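Kategorie: Bodenpflege > Werkstatt & Keller > Bodenfarben

Peltia Bodenfarbe für Keller und Werkstatt, Gebinde 5 Liter

Peltia ist eine Bodenfarbe für Leute, die ihren Keller lange genug ignoriert haben. Sie deckt auf Beton und Estrich in zwei Anstrichen, vorausgesetzt, man hat vorher gefegt - und zwar auch hinter dem Regal. Ein Gebinde reicht für 60 Quadratmeter, einmal gestrichen.
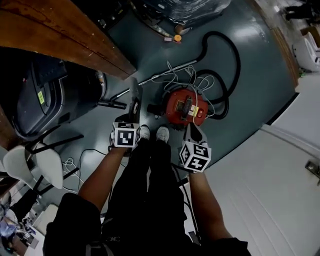 Begehbar nach 7 Stunden, für Katzen leider schon früher. Autos warten bitte 5 Tage. Der Geruch verzieht sich schneller als der Besuch, der beim Streichen helfen wollte und dann doch nur Kaffee trank.

Farbtöne: Schiefer, Petrolgrau, Ziegel. Artikelnummer 445, Hersteller Drukemwood, Lager Uselstead. Rolle und Wanne bitte extra bestellen.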